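**White desk against a white wall, regrets?**

**vandusen_flat** · 2020-06-18
Setting up a work corner in the spare room and leaning towards a plain matte white top, pushed right up to the wall. My partner reckons it'll feel like a dentist's. Anyone living with one?

**Bristico**
Had one since March and I love it! Bounces the light around and makes a poky room feel bigger. Mugs do leave rings though (a damp cloth sorts it).

**terk_den**
Gotta disagree. I spent $700 on a white top and every speck shows. Went back to a darker colour and I'm much happier. Also, stuff rolls off the back if there's any gap at all.

**Bristico**
That's what sealant is for, mate. Ten minutes with a tube of white.

**Deming Qian**
I'm with Bristico, mostly. Ours is matte too and it's holding up fine, a few tiny scuffs but you've got to go looking for them. Have a squiz at the join along the back:
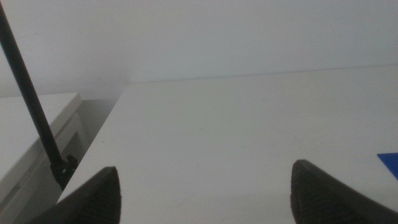 *White top, white wall, pale strip where they meet*

**terk_den**
Ok, the join is neat, I'll give you that. Still too much white for me. Stick a poster up or something!

**vandusen_flat**
Sold on the matte. Might paint the wall green to keep the peace at home.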